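Is a folding table with a marble-look top okay for everyday kitchen prep?

Asked in Home & Kitchen > Furniture
3 answers

Question

We're short on counter space and I've been looking at those square folding tables with a glossy marble-pattern top and thin metal legs. The one I keep coming back to is sold under the name Larkar. The listing says the top is "kitchen grade," resists scratches, stains and heat, and holds 400 pounds. I have trouble believing any of that at the price, and the reviews all sound like they were written by the same cheerful person.

What I'd do on it: mix dough in steel bowls, peel vegetables, let things cool, sometimes clamp a pasta machine to the edge. It would get folded up maybe once a week when people come over.

Has anybody used one of these for real cooking for more than a month? Does the shine last? Do metal bowls mark it? And is the 400 pounds a real number or something they typed in?

Two answers that say "it's fine for the price" will not help me, I've read those already.

Answer 1

I have one. It's fine. Wipes clean. Mine has the red edge and the pattern is pretty. I wouldn't put a hot pot on it but I wouldn't put a hot pot on anything. The weight thing I don't know, I've never stood on it.

Comment: So it's fine for the price?
Comment: Well, yes.

Answer 2

Get a stainless prep table instead and stop messing around. Stallico makes a small one, or look for used restaurant stuff. Mine is from a diner that closed and it weighs a ton. Marble-look anything is for photos. You'll have a swollen edge inside a year.

Comment: Asker said it has to fold.
Comment: Then fold something else.

Answer 3 (marked helpful by the asker)
Vittoria Gatti, October 20, 2023

I've cooked on two of these for 11 months, so I'll go through what you asked. I don't sell tables and I didn't get mine free.

The 400 pounds. I don't believe it either. No listing I found says how it was tested, whether the load was spread out or sitting in the middle, or for how long. The same table turned up under the name Drirketti claiming 800, with the same photos as far as I could tell. When one table has two ratings I ignore both. I keep a stand mixer off mine, and I've never let anyone sit on it. For bowls, boards and a bag of flour, no trouble.

The top. It's a printed pattern under a hard shiny layer. Ask the seller what the board underneath is made of and see if you get an answer. I didn't. A wet cloth left on the surface overnight did nothing that I could see. A knife did plenty, so use a board every time, including for "just one lemon."

Steel bowls. A clean bowl with a smooth bottom doesn't mark it. A bowl with a bit of salt or dry flour grit under it does, if you're the kind of cook who spins the bowl while whisking. I have a patch of fine rings you only notice with light coming in low from the side. Bowls also slide more than you'd think on that gloss. A damp dish towel folded under the bowl fixes both problems, and it costs nothing, unlike the silicone mat from Yip that another thread here keeps pushing.

Heat. "Heat resistant" with no temperature next to it means nothing to me. I use a trivet. I haven't tested it and I'm not going to ruin a table to find out. 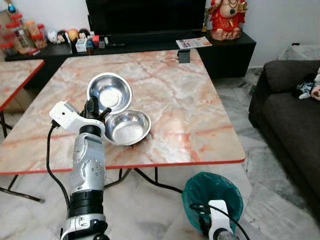 The edge is the part I'd worry about. The band is thin, and it's the only thing keeping water out of whatever is inside. A pasta machine clamp bites right on it. I did this twice with a scrap of cardboard on each side of the clamp and then quit, as I could see the band starting to lift at one spot. I pressed it back with wood glue and it has held – so far. If pasta is a regular thing for you, that alone might rule this table out.

Folding. Once a week is okay. Mine gets a little wobble after it's been opened on an uneven floor, and shifting it over a few inches usually settles it. Check that the legs are fully open before you put anything on top. I also like having it pushed up against something solid so it can't walk away from me when I knead.

I paid 84 dollars for the pair on sale. At full price for one I'd have passed, and I still think the reviews are junk.

Comment from asker: Thank you, the clamp part is what I needed. Does the shine last?

Vittoria Gatti: Apart from the rings, yes. It shows every fingerprint though. Dish soap and a dry towel. The spray cleaner I tried left it streaky and I went back to soap.

Comment: You might have gotten a bad one, my edge is perfect after two years.

Vittoria Gatti: Do you clamp things to it?

Comment: No.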